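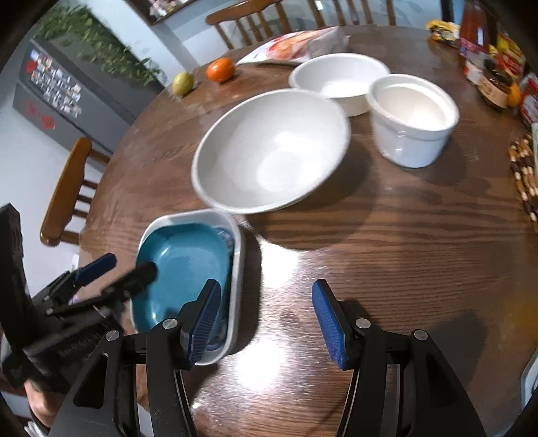 I did the pads on the gripper again this month. The blue ones wear faster than I would like, mostly along the tips, where the ribs go smooth and smooth things start to slide. Glazed dishes are the worst for it. I go by feel: if I can run a fingernail across the ribs without it catching, the pad is done.

Irina Jitaru gave me the routine when I took over the Semach tools in April, and I have changed it only a little. Wipe the pads with a damp cloth, let them air dry, then look at the edges where rubber meets finger. A lifted edge collects crumbs. Mine had one on the right side, so both pads came off. I always change them as a pair.

The frame screws come next. They back out slowly with use, and the first sign is a faint click when the fingers close. I snug them by hand with the short driver. I used a power driver on one once, at the old place in Istton, and spent an evening getting a stripped screw out.

The trigger needed more work. It was coming back slowly after a squeeze, and I found grit in the pivot. I cleaned it with a cotton swab and put on one small drop of light oil. Two drops is too much - it creeps down to the pads and then nothing holds.

After that I open and close it 200 times without picking anything up, and listen. Then I check the opening with calipers at full stretch, and write the number in the notebook next to the last one. It has lost nearly a millimeter over the winter. I think that is the linkage wearing, and Irina thinks it is how I hold the calipers.

Replacement pads come from Tudose in bags of 6. The last order took so long that I ran two weeks on pads I should have thrown out, so I now reorder when I open the last bag. The linkage pins I still have to ask Polcombe about. Their parts list has two lengths and I don't know which one mine takes.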